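2026-06-27
Cuaderno del taller de encuadernación, Navarro

Tercera tanda de engrudo de almidón de trigo. La anterior quedó demasiado suelta y los refuerzos del lomo se despegaban al doblar. Esta vez, una parte de almidón por cinco de agua, en remojo toda la noche, cocción lenta y sin dejar de remover. A 80 grados ya estaba translúcido. Lo dejé enfriar tapado y lo pasé dos veces por el tamiz fino. Grumos, pocos, casi todos del borde de la olla.

Libro en curso: el registro de cuentas de Malard, 392 páginas, papel de trapo, cosido sobre nervios. Los cuadernillos del principio tienen el pliegue abierto y hay que reforzarlos antes de volver a coser. El resto aguanta. La tapa delantera está suelta y la trasera sigue unida por el cuero, aunque no le doy mucho tiempo.

Hoy he puesto tiras de papel japonés en 17 pliegos. Probé los dos gramajes que mandó Mikine. El fino se deforma en cuanto toca el engrudo y cuesta colocarlo recto; el medio se deja mover un poco y no marca tanto al secar. Sigo con el medio. Las tiras, rasgadas con pincel de agua y nunca cortadas a cuchilla, o se nota el escalón con el dedo.

Secado entre secantes y tejido sin tejer, peso ligero, cambio de secantes a la media hora. Radka cambió los de la segunda pila mientras yo estaba al teléfono con Plullholm por el hilo de lino. No tienen el calibre que pedimos y ofrecen uno algo más grueso. Le he dicho que espere. Con tantos cuadernillos, un hilo más gordo nos hincha el lomo y luego no entra en la tapa original.

Valentina midió la humedad de la sala a primera hora: 81 %. Demasiado. Encendimos el deshumidificador y abrimos las prensas para que corriera el aire. No ha salido moho en ninguna parte, pero los pliegos de ayer estaban todavía fríos al tacto y los he devuelto a los secantes.

Prueba aparte, por encargo de Erdal: consolidar el cuero rojo en polvo de la tapa delantera. Una mano muy diluida en una esquina interior. Oscurece un poco. Esperar a que seque del todo y comparar antes de tocar el resto.

Pendiente:
Etiquetar el tarro de engrudo y tirar el viejo.
Rasgar más tiras del gramaje medio.
Contestar a Plullholm.
Preguntar a Müzeyyen si la guarda pintada se desmonta o se trabaja en su sitio.
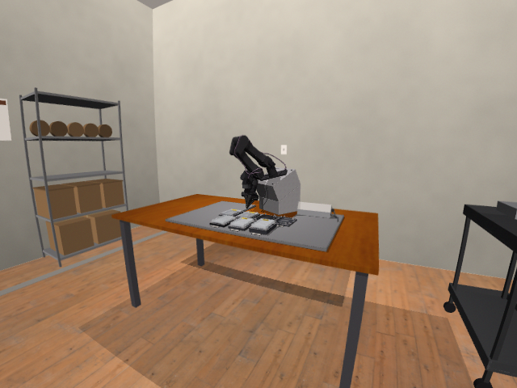 ¿Cuánto dura el engrudo una vez cocido?
En la nevera, tapado y sin conservante, unos pocos días; en cuanto huele agrio o suelta agua se tira y se cuece otro.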